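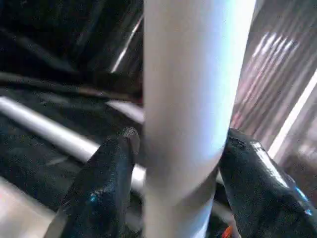
So who do we want at the Stomwood robot open day?

People who aren't already convinced. We've sat through plenty of these demonstrations where everyone claps, has a sandwich and goes home none the wiser.

April
By Eustaquio Orozco

Clirell will be showing its handling robots at our Trusard hall from 10 in the morning. The firm says they can take over the dull lifting and gripping. Maybe so. I'd like that tested by people who do the job by hand — fitters, packers, scaffolders, stagehands.

We need 20 participants. You'll watch two sessions, pick tasks for the robot to try, and write down what you saw, including the drops and the long waits while someone fiddles with a laptop. Anatole Rolland will run the floor and has promised me there will be no rehearsed routine. We'll see.

No technical background needed. You must be over 18 and wear closed shoes. We pay travel and lunch, and nobody from Clirell will read your notes before we print them.

To apply, send up to 200 words on your work and one thing you doubt a robot could do. Sales staff, please don't.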